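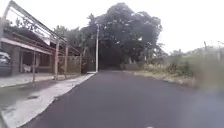 Tips for the rainy weeks, collected from our own house and from the neighbors.

I live on the low side of Condberg, where it rains little for many months and then it rains everything at once. In the first years I was always running with a bucket when the water was already in the kitchen. Now I do the small jobs before, and most of them cost nothing. I write them down in the order I do them.

## Gutters

Clean them when the dry season is ending. I take the leaves out by hand with an old glove and put them in a bucket which hangs on the ladder by a hook. If you push them along with the hose, they go into the downpipe and sit in the bend, and then you must take the pipe apart.

After cleaning, pour one bucket of water at the far end and go look at the bottom of the pipe. The water should come out quickly and all together. If it only drips, there is still something inside. A gutter that holds a puddle in the middle has usually one loose bracket, and you can lift it back with 2 screws.

## Rain barrel

Before the first rain, empty the last bit of old water on the garden and brush the inside. Don't use soap. My neighbor Jade Gauthier ties a piece of old curtain over the opening with a bicycle tube, and it keeps out mosquitoes better than the plastic net I bought.

Let the first rain run away. It washes the roof, and it brings dust, moss and what the birds left. I connect the barrel the day after.

One millimeter of rain on one square meter of roof gives one liter. My shed roof is 50 square meters, so even a weak shower is worth to catch. The overflow hose must end far from the wall. Mine ended beside the step for two years and the step sank.
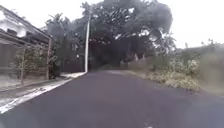 ## Doors and windows

Close a strip of paper in the window and pull it. If it comes out easily, the rubber is too flat there and should be changed. Do this in several places on the same window, the corners especially.

For the kitchen door I use a brush strip from Wendska, the kind you cut with a normal saw. Screw it on so that the hairs only touch the floor. If they bend much, the door becomes heavy and the strip is finished by next year.

Wooden doors swell. Rub a candle along the edge where it sticks, and wait until dry weather before you decide to plane it. I planed one in November and in summer it had a gap where my finger could go in.

## Laundry when nothing dries

- Spin two times. The second spin takes out more than you think.
- Hang the shirts on hangers and leave a hand of space between them.
- Put the rack in the middle of the smallest room, with a fan on the floor and the window open a little.
- Turn the thick things at bedtime, jeans with the pockets outside. 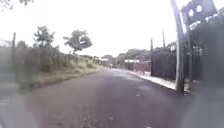 ## Shoes

Take out the laces and the insoles first. Fill the shoe with newspaper, change it after one hour, and again before you sleep. Never put leather on the heater, it gets hard and cracks by the toes. When the shoes are fully dry I use a thin layer of wax and brush it the next morning.

## Tools in the shed

Wipe metal tools with an oily cloth and hang them, nothing should stand on the floor. For spades I keep a bucket of sand mixed with a little cooking oil, and I push the blade in and out a few times. For the good saws I sand the rust off with 800 paper and then oil.

Bags of cement must stay on wood and away from the wall. I lost 6 bags once like this.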